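4.2 Changes in the room attendants' work

At the Whitlock residence, tidying loose items from beds was moved from the attendants to a humanoid robot. Before the change, an attendant cleared the bed, stripped it and made it again in one pass.

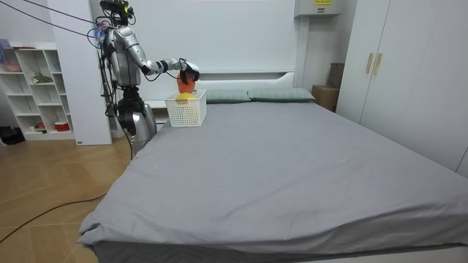
Baltasar Lozano
Research Associate, Work and Automation Group, Vikport

The log for December lists 2713 pick-and-place attempts. Attendants were asked to step in only when the robot stopped, and to note the cause. Most notes concern soft items, which the older Bonmont gripper often dropped.

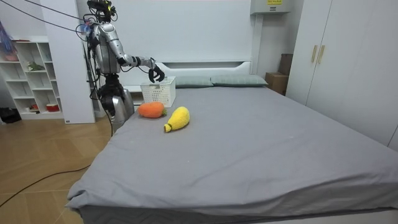 Attendants told us that their main new task was preparing the bed. They smoothed the sheet and set out the basket before each run, work that had no line in their job description. Knitted toys such as the carrot lying on the gray sheet were left where they were for the robot to collect. Two attendants said this felt like doing half a job.

The shift plan allowed 3 minutes for preparation. In interviews, attendants said they needed longer,
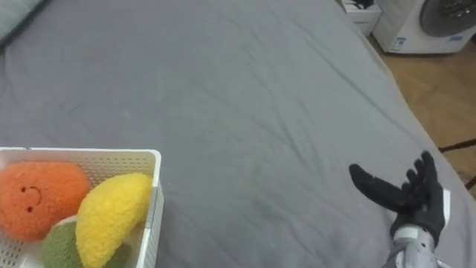 and they made up the time by starting early. Supervisors at Westeck, the cleaning contractor, had not known this. The plan was later changed to allow 20 minutes per group of rooms, to be divided as the attendant saw fit. 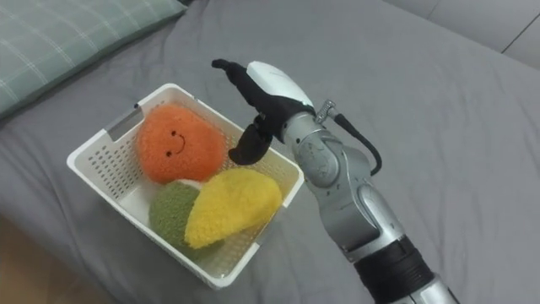
Figure 4. Robot hand above the basket with three plush toys, bed-clearing task.

Complaints about early starts fell after the change. Complaints about waiting for the robot did not, and we return to them in Section 5.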